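Gatcombe maintenance diary, a thread. One arm, one gripper, one person with a set of hex keys and opinions.
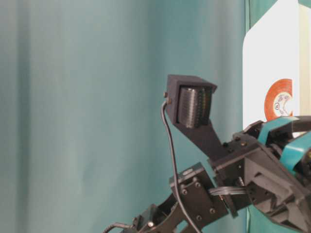
Gatcombe went back on its mount on 18/01/2025 after its winter service, and I promised a few of you I'd write up the whole business, including the bits where I was stupid. The arm is mostly fine, as arms go. What eats my evenings is the finger with the ridged roller in it, and the thin black cable that comes out of the side of that housing and goes off on a long wander down past the servo bracket. Every fault I've had since the autumn has been one of those two.

The fault log for December, in full: "finger reads nothing". "Finger reads nothing". "Finger fine". "Finger reads nothing when turned left". You'll notice my style tightening up over the month.

Naturally I blamed the software. I spent two evenings on the software. I rewrote a perfectly good bit of start-up code, made it worse, and put it back.

Then I turned the wrist by hand with the power off and watched the cable go as tight as a washing line. Right. So.

The old cable was 300 mm. At the far end of the wrist's travel it needed more than that, and it had been making up the difference by pulling on its own connector. Very generous of it.

New one is 400 mm, which leaves slack at every position I've tried. Slack has its own problems (it likes to visit places), but I'd sooner have a lazy cable than a martyr.

Routing, for anyone building a Flisgate-style finger: let it come out of the side and bend wide before it drops. Do not be tempted to fold it neatly against the housing. Mine was very neat. It was neat for all nine days that it worked.

Lies Verstraete, who designed the bracket, wrote back to my long, whiny message with one line: "Did you strain-relieve it?" I did not strain-relieve it. I have now.

Roller next. It has fine grooves, and fine grooves collect fluff the way a jumper does. I do it with a soft dry toothbrush, working along the grooves. Never across, and never with the roller powered, unless you want to find out how long a toothbrush lasts.

No solvent. I used solvent once on the previous roller, and it came up beautifully and then went tacky and picked up everything in the building. It's in a drawer now, still picking things up.

Screws. The plate on the servo bracket has four small ones at the corners and I go round them diagonally, a bit at a time, like a car wheel. Two had backed out almost a full turn. No threadlock on them, and I know exactly who assembled it, as I was there at the time being him.

Small dab of the removable stuff on each. The removable stuff! If you put the permanent one into a printed part you are making a sculpture.

The grey ribbon between the bracket and the gripper I left alone. I looked at it, it looked at me. It has never given any trouble and I'm not going to put ideas in its head.

Someone asked yesterday about the Kpodo controller board and whether it needs anything at service time. Blow the dust off, check the screw terminals are tight, save a copy of the settings before you touch a thing. I did the first two.

So then I had to redo the zero positions from scratch. Wrist, then gripper, then finger, in that order, otherwise you do the wrist twice. I did the wrist twice.

Test was the usual Okska routine: full sweep of the wrist, close, open, read the finger, repeat. It ran 409 cycles with no dropouts before I stopped it so I could go home.

Parts used, for those who like a list: one cable, one cable clip, four dabs of threadlock, one toothbrush (not the household's, whatever you may have heard).

Next job is the other short cable, the one that loops out low down by the arm links and curls back. It's well behaved at present but it rubs on a corner when the arm folds right down, and I know how that story goes. I'll sleeve it this week.

Replies open if you've got a better way of clipping a cable to a tapered bracket. Mine works, but it's ugly and it took three goes.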